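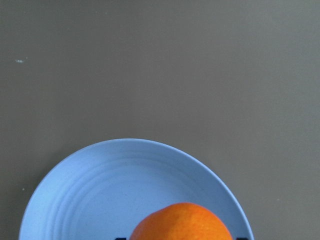

Canan Baysal has run the open day at the Takholm workshop in Gramdale for 6 years, and she says the question she hears most is whether the arms can cook dinner. They can't. What visitors got this spring was a demonstration of picking and placing, done at a plain gray table with a light blue plate, an orange on the plate, and a gripper with its two black fingertips open on either side of the fruit. Baysal stood next to the table for most of the afternoon and talked people through it.

"People want to see the arm move fast," she said. "I run it slow. If it goes fast they look at the arm, and I want them looking at the fingers."

We spoke in the break room after the doors closed. Baysal came to the workshop from a packing plant in Cundport, where she worked on the line and later on the maintenance crew. The machines there did one thing each. If the cartons changed size, somebody spent the night shift with a wrench.

"That's the part I try to get across," she said. "At the plant, the machine knew where the box was. You built a fence around the box so it couldn't be anywhere else. With this kind of arm you put the fruit down wherever you like, more or less, and it has to go find it."

I asked why fruit.

"It's cheap and everybody knows what it should feel like. If I hand a kid a machined part, the kid has no idea how hard you can squeeze it. With an orange they know. We tried peaches one October and I won't do that again."

The building went up in 1966 as a furniture warehouse, and the floor still slopes toward the loading doors. Tables have to be shimmed before anything is bolted to them. Baysal and her colleague Nahom Kassa do that the evening before, then run through every pickup they plan to show. Kassa writes the motion software and doesn't much like talking to crowds, so he stays at the laptop and she takes the questions.

"We split it that way the first year and never changed it," Kassa said. "Canan can say 'I don't know' to a hundred people and they like her more for it. When I say it they look worried."

The camera on the wrist got more questions than anything else. Baysal puts its picture on a big monitor, so visitors can follow what the arm has to go on as it comes down over the plate. Several people told her they had expected more.

"They see a bit of table and the top of an orange and they say, is that all? Yes. That's what it works from, that and the joint positions. A man asked me where the rest of it was."

She doesn't hide the misses. When the arm drops something, she leaves it where it landed and explains what she thinks went wrong before starting over. Müzeyyen Dursun, who teaches eighth grade science in Costello and brought a group of students, said that was the reason she keeps coming back.

"My students have watched plenty of videos where it works," Dursun said. "They've never watched a grown-up try it again. One of mine asked to stay for another round and we nearly missed the bus."

Over 500 people signed up this time, more than the workshop can hold at once, and they were let in by the half hour. Baysal would like a second table next year so the line moves better. She would also like visitors to be able to set the fruit down themselves. Kassa is against that one until there is a proper light curtain, and she admits he has a point.

"I had my sleeve caught at Cundport once," she said. "Nothing happened, it tore the sleeve. But I remember it. So the visitors stay behind the tape, and so do I when it's running."

I asked whether people leave worried about their jobs.

"Some come in worried. I worked on a line, so I don't tell them it's nothing. I tell them what this one can do today, and they can see for themselves how long it takes with one orange."

She rinsed out her coffee cup and went back to help Kassa unbolt the table. The shop needed the floor clear by 8 the next morning for a delivery.

Interview by Ülle Liepiņa
23 May 2021

14 shares 3 comments

Search this site Enter keyword Go

Contact us | Copyright Gramdale local pages | Back to top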